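Why our arm got better when we made its life harder

10/13/25

I promised I'd write up what we've been doing since July, and I keep putting it off because every time I sit down something new happens on the table and I want to include that as well. So I'm drawing a line! This is the clutter post.

If you've read the earlier ones you'll remember the setup. One arm, two fingers, and a policy that learns from demonstrations. We call it Skedum (long story, bad acronym, moving on). You guide the arm through a job by hand, lots of times, and the network tries to work out what you were doing and copy it. When it works it's lovely. When it doesn't it's like watching somebody try to pick up a coin in oven gloves.

Our trouble all spring was flat things. Give Skedum a ball or a can and it was perfectly happy. Give it a bit of card lying on another bit of paper and it would hover, dab at it, close its fingers on thin air and then carry the nothing very carefully to the drop-off spot. I've got so much footage of that arm proudly delivering nothing.

We'd been collecting our demonstrations on a bare table. One object, nice plain cloth, lights just so. It felt like good science, you know? Keep everything fixed and change one thing. And the scores on the bare table were decent. Then we'd put a second object down anywhere near the first and the whole thing fell over.

So in July we tried the opposite. We recorded 496 demonstrations, all of them with other stuff lying about, and the rule was that the stuff had to be things people really own. Snack boxes, bags, stationery, drinks. Before each batch, whoever was driving had to shuffle the lot, and you weren't allowed to tidy. (I found this harder than I should have. I am a tidier.) The comparison was a second policy trained on the same number of bare-table demonstrations, same network, same training time, same everything else.

Testing was 15 layouts neither policy had seen, with one flat thing to pick up in each. The clutter-trained policy managed 14 of them. The bare-table one managed 7. I had to go and make a cup of tea.

Now, I know 15 is a tiny test and I'm not going to pretend otherwise. We'll run a bigger one. But I watched every one of those trials and what struck me was how the two policies failed, more than how often. The bare-table one went wrong early. It would set off in the wrong direction, or stop halfway as if it had forgotten what it came in for. The clutter one only missed once, and that was right at the end, when it had the edge of the card and let it slip out.

My guess is that the bare table was teaching it a shortcut. If there's only ever one thing on the cloth, you don't have to know what the thing is, you just go to wherever the cloth isn't. Fine until there are two things! With a proper mess it has to learn what the target looks like, and it seems to learn a bit about where its own fingers are too, though I couldn't prove that one to you yet.

The other half of the story is the pressing. People don't pinch a flat thing straight off a surface, or I don't anyway. Try it with a receipt. You put a fingertip down on it, drag or tilt it a little, and then get your thumb under. When we looked back at our old demonstrations we'd hardly ever done that with the arm, because on a bare table with a stiffish cloth you could sort of scoop. In the new set we pressed first nearly every time, and we swapped to softer fingertips so there'd be some grip when we did. Gift tags turned out to be brilliant practice for this, light and a bit stiff, with a string to get in the way.
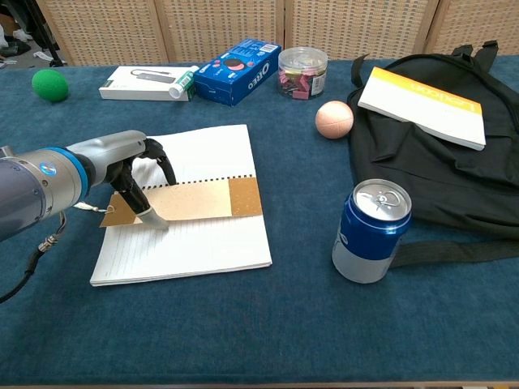 And yes, that does mean I changed two things at once, the clutter and the pressing, and a stern person would tell me off for it. I've told myself off. The next round splits them: clutter without pressing, pressing without clutter, and then both together. If the pressing turns out to be doing all the work I'll say so on here and eat my words about the mess.

A few practical bits for anybody trying this at home or in a small lab. Shuffle more than you think you need to. We had one batch where the bag never moved, and for a while the policy was clearly using it as a landmark, so when we took it away the arm got lost. Go slowly when you press down, too, as our early ones were far too jabby and the network copied the jabbing faithfully. And do keep your bad demonstrations somewhere. We threw a load away in the first week and I'd love to have them back now to see whether they'd have helped or hurt.

Training is all done on the machine at Vesport, which we share, so there's a queue and I've become very good at guessing when it'll be free. A full run finishes overnight if nobody else is being greedy. I'm taking the whole lot over to the Statthorpe open afternoon as well, if the arm survives the car journey, and I'm planning to let visitors set out the table themselves. Bring your own clutter. Nothing wet, please.

Next post will either be the split test or a long moan about cables, depending on how the week goes.

Comments

tealeaf_robotics
We saw the landmark thing with a mug! Moved it one day and the arm just sat there. Do you randomise the lighting as well or only the objects?

Author
Only the objects so far. Lighting is on the list, along with the height of the table.

oldsolder
Seven out of fifteen on the bare table policy is better than I'd have guessed. Were the test layouts equally messy for both?

Author
Yes, the same layouts for both, put back as closely as we could manage between runs. We taped the positions out for that bit.

mossandwires
Please do the cables moan.

PennyPlotter
How soft are the fingertips? I tried silicone on mine and it went grubby and lost its grip after a few days of picking up paper.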